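Home | Log | Parts | Course notes | Contact

July 18, 2024
Posted by Vesela Kovačević

Week four of the summer project course. Lab from nine until the building closed. The task is still the half fold: two arms, one cloth, right edge brought over to the left edge and released.

Started with the timing problem left over from last time. The left arm was lagging the right by 26 ms on every commanded move. I had blamed the Sodon bus adapter and spent most of an afternoon swapping it for the spare. No change. The cause was in our own Brunet config file, where the left arm was still going through the smoothing filter we added in June for the peg exercise. Removed the filter and the offset dropped below what the logger can resolve. Put the original adapter back. Labeled the spare as good, so the next group does not repeat the test.

Recalibrated both wrists afterward. Right wrist passed on the first attempt. Left wrist took three, with the residual coming down each time but not evenly. I suspect the mounting bolts and will check torque before the next run.

Reran the recorded set through Zatel after lunch. 1,066 frames from the morning, every one with a valid timestamp. The cloth segmentation works well on the left half and badly on the right half. Corner detection on the right wanders by a centimeter or more between consecutive frames with the arms parked. Not acceptable for a pinch grasp.

Sosimton gives a clean fold in simulation with the same controller, 228 trials, 18 failures, all of them missed second grasps. The simulated table has flat lighting and the simulated cloth has no wrinkles. Both need to change before I quote those figures in the report.

The controller opens both grippers before the approach and will not start down until it has a stable corner estimate from each side. The left corner settles quickly. The right one is where the lamp glare washes out the white tabletop, just past the corner of the black cloth, and the mask boundary there is unreliable. The wrinkles on that side of the middle fold do not help either — the planner wants a flat patch for the first pinch. Next session: diffuser on the lamp, lower exposure, then repeat the parked-arm test before touching any gains. 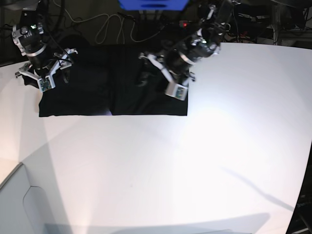 Recent entries
Peg exercise, final numbers
Cable routing on the left arm
Setting up Zatel on the lab machine
Wrist calibration, second attempt
Notes on Brunet config files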